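Inicio > Cuaderno de taller > Brazo y cubeta

Enseñar a un brazo a vaciar una cubeta

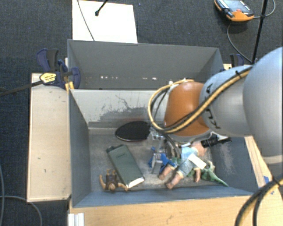 Publicado por Yuto Koyama el 25 de julio de 2023

Llevo varias semanas en Piraddale enseñando al brazo a pasar objetos de un lado a otro de la cubeta gris. El trabajo consiste en hacer yo la tarea con el mando remoto mientras el sistema graba las posiciones de las articulaciones, la apertura de la pinza y el vídeo. Después se entrena con esas grabaciones. A cada pasada completa la llamamos demostración. El objetivo de esta tanda eran 60 y acabé con 67, porque al final le cogí el ritmo y seguí.

La tarea parece sencilla: coger un objeto del compartimento delantero, levantarlo por encima del divisor y dejarlo en el de atrás. Entre los objetos hay un muñeco bebé vestido de azul claro, un dinosaurio verde, una figura de acción pequeña, una pala de ping-pong negra y una caja verde oscuro alargada. La mezcla la elegí yo. Quería cosas blandas y duras, planas y con bulto, y que algunas estuvieran unas encima de otras.

La pala es lo peor de todo. Tumbada en el suelo de la cubeta casi no ofrece borde por donde agarrarla. Al principio intentaba cogerla por el canto bajando en vertical y la pinza resbalaba. Lo que mejor me funciona es empujarla antes contra una pared hasta que se levanta un poco y entrar por debajo. Esa maniobra hay que enseñarla entera, con el empujón incluido. En la primera tanda, en diciembre, yo recortaba los empujones de las grabaciones porque me parecían tiempo perdido. El modelo aprendió a bajar, cerrar sobre nada y volver a subir. Tuve que repetir 30 demostraciones.

Con el muñeco el problema es otro. Se deja coger por casi cualquier parte, pero si lo tomo por una pierna se balancea y golpea el divisor al pasar. Ahora lo agarro siempre por el cuerpo. Si el dinosaurio está debajo, saco primero el muñeco, aunque el otro asome más.

Sobre el mando: uso 2 modos, uno para acercarme y otro para el tramo final, con la velocidad mucho más baja. Cambiar de modo produce una pausa pequeña, y esa pausa queda en los datos. El modelo la copia. Se le ve pararse a media altura como si estuviera pensando. Hay quien filtra esos tramos con un script. Yo he preferido cambiar de modo sin soltar la palanca, que cuesta un poco acostumbrarse pero deja la trayectoria más limpia.

También he probado el guiado a mano, es decir, poner el brazo en modo libre y moverlo yo directamente. Para enseñar un solo gesto es más rápido y se nota mejor el contacto. Para una tanda larga me cansa el hombro, y además mi propio brazo acaba saliendo en el vídeo y tapa los objetos. Lo dejo para ajustar posturas sueltas, por ejemplo la inclinación de la muñeca cerca de las paredes.

Dos apuntes de montaje, por si alguien está con algo parecido. La cubeta va sujeta con sargentos. Antes la tenía suelta y cada roce la desplazaba unos milímetros, de modo que las últimas demostraciones del día no coincidían con las primeras. El otro apunte son los cables. Conviene mover el brazo por todo el recorrido, despacio, antes de grabar nada, y mirar si el mazo tira en algún punto. Las bridas las cambié de sitio tres veces.

Los nombres de las carpetas los heredé de un proyecto anterior, Clandbridge, y no los recomiendo. Fecha, tarea y número de demostración es suficiente. Yo añado una nota de texto cuando algo sale raro: objeto que se cae, agarre doble, segundo intento. Las demostraciones con segundo intento las guardo aparte pero las uso, siempre que la recuperación sea clara.

La siguiente tanda será con la misma cubeta y los objetos más amontonados. Me falta decidir si sigo con estos dedos metálicos o pruebo otros con goma. Si los cambio habrá que grabar otra vez lo de la pala, por lo menos.

Contacto | © 2023 Yuto Koyama | Volver arriba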